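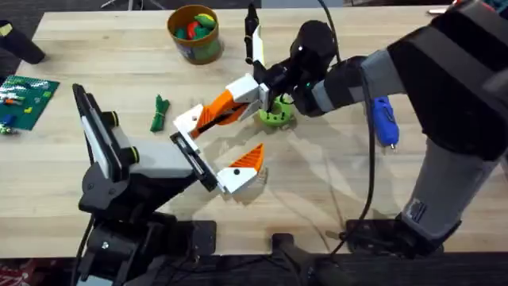 Rhona Mowat wrote back within the hour to ask whether we really meant people to check every bolt before every session, and could the README please say so near the top. Yes, we meant it, and now it does. Thank you, Rhona, and welcome to everybody else who has come looking for the care notes to the Skoryk bench.

Skoryk bench: setup and upkeep

Skoryk is the two-arm tabletop cell we run at Futcombe. Two arms are fixed along the front edge of one wooden table, and they reach in over it and work on small things in the middle, very often passing something from one gripper to the other. The recordings made on it are in the Tralum set, 1,793 episodes at the last release, and if the data is all you came for you can skip straight to the folder notes near the end. Everything before that is for the people who have to keep the thing running, and I've tried to write it the way I'd tell you if you were standing next to me with a hex key in your hand.

Before you power up

Check the clamps first. Both bases are held at the table edge, and a base that has shifted even a little will spoil the calibration in a way that's maddening to track down later (ask me how I spent most of June). Put a hand on each base and try to rock it. If it gives, tighten the clamp, then tighten the one next to it too while you're there.

Next, the bolts on the brackets and the screws around the joints. Snug is plenty. Junpei Tsuchiya marks each one with a dab of paint pen after tightening, and I'd love it if we all took that up — a broken paint line is so much easier to spot than a loose screw.

Then the cables. Move each arm slowly through its full reach with the power off and watch the slack the whole way. You want a loose loop at the wrist that never pulls tight and never gets under a finger. Sleeves on the arm should lie smooth at the elbow, so tug them straight if they've bunched up.

Lining up the grippers

The handover pose is our reference for everything else, so please take your time over it.

1. Home both arms and open both grippers all the way.

2. Load the pose file called meet_center and run it at the slow setting, with one hand resting on the stop button.

3. Look at the fingers from the side and from the front. The long orange finger of the right gripper should come in diagonally toward the open left gripper, and its tip should sit between the two left fingers without pushing on either.
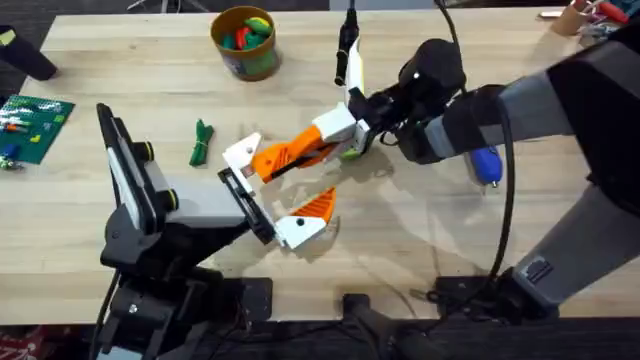

4. If the tip is high or low, correct the right shoulder offset by 2 steps at a time and run the pose again. Please don't try to fix it at the wrist! It will look lovely in this one pose and be wrong in all the others.

5. Save the offsets under a new name, and put your own name in the notes field.

You don't need to clear the whole table to do this. The building-block baseplate and the canister of toy pieces can stay where they are so long as neither arm touches them on the way through. Do slide things over by hand if you're unsure.

Fingertips and pads

The ridged orange tips are the part that wears, and the ridges go smooth before anything else does. Run a thumbnail across them now and then. If you can't feel the ridges, swap the tip, and swap the matching one too so that the pair closes evenly. We keep some 88 spares in the Womura drawer, which sounds like a lot until somebody has an enthusiastic week. Wipe the pads with a damp cloth and let them dry before you close the gripper.

Folder notes

episodes/ holds the recordings, one folder each.
offsets/ holds every calibration we've saved, oldest first.
poses/ has meet_center and the homing poses.
upkeep.txt is the running log. Please write in it, even if all you did was tighten one screw.

Known troubles

The right arm sometimes sags a touch when it has been held out for a long stretch. Hryhorii Kuzmenko is looking into it, and until he's done, send it home between long runs. The left gripper can report closed when it's a hair open, and a restart of the gripper driver clears that.

Last revised 16th May. Questions go to Junpei or Hryhorii, or open an issue and one of us will get to it.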